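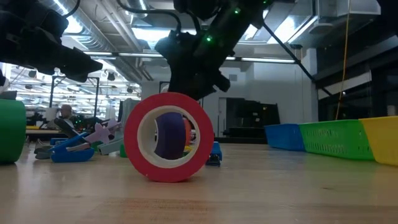
Household > Moving > Packing and Labeling

Colored tape or numbers for labeling moving boxes?

Posted by Adalberto Camargo, 5/2/18

We are moving from a two-bedroom apartment in Zoltdale to a house in Kaddale and I am trying to settle on a labeling system before I start packing. My wife wants to give each room a color and put a strip of colored tape on every box. I would rather number the boxes and keep a list of what is in each one. The movers (Grusby) told us they don't care what we do as long as it is easy to read.

So far we have 78 boxes, flat, and I expect to use all of them. The kitchen alone could take a third. The new house has stairs, and I don't want to carry books up and then carry them back down.

Has anyone done it both ways? Also, does the tape come off plastic bins without leaving glue behind? Some of ours are on loan from my sister and I would like to return them clean.

pinehollow

I have moved a lot for work and I use both. The color tells the movers where the box goes, and the number tells me what is in it. They do different jobs so you don't have to choose.

Put the tape on two sides, next to each other, plus the top. Boxes get stacked and you can't see the top once another one is on it. If you only mark one side, that side will end up against the wall of the truck. Wrap the strip over the corner and one piece covers both sides.

Write the number with a thick marker on the cardboard next to the tape. Marker smears on most shiny tape, and you will have it on your hands all day.

For the list, use a plain notebook. I tried it on my phone once and kept having to wash my hands to type. One line per box is enough: number, room, three or four words. "14, kitchen, baking pans and mixer." Don't list every spoon. I kept a very detailed list for my second move and gave up in the hallway closet.

At the new house, tape a strip of the same color on the door frame of each room before the truck gets there. The crew will match them up and stop asking you. Put it on the frame – not on the wall – if the paint is new.

Pick colors that are far apart. Red and orange look the same in a dark truck, and so do blue and purple. If you have more rooms than good colors, give two rooms the same color and put a big letter on one set.

Moura_K

just write kitchen on the kitchen boxes. we did 2 moves this way and nothing got lost. paid 249 for the truck and spent nothing on tape

ret_mailcarrier

The first answer covers the labels, so I will take the bins. It depends on the tape and on how long it stays there. Painter's tape will come off plastic fine if you pull it within a few weeks. Vinyl tape usually comes off in one piece but leaves a sticky film if the bin sat in a hot garage. Cheap packing tape is the worst for this and I would not put it on something borrowed.

If you do get a film, rub in some cooking oil, leave it for ten minutes, wipe it off and wash with dish soap. Rubbing alcohol works too, but try it on the bottom first. It can dull some clear plastic.

For a loaned bin you could skip the tape and tie a colored tag on the handle instead.

One more thing about books. Use the small boxes and write BOOKS on them whatever color they are. The person lifting it wants to know that before anything else. We didn't do this when we moved in March and my brother-in-law still brings it up.

Related in Packing and Labeling

How early should I start packing the kitchen?
Best way to move houseplants in a car
Are wardrobe boxes worth the money?
Marker that won't fade in a storage unit
What goes in the first-night box?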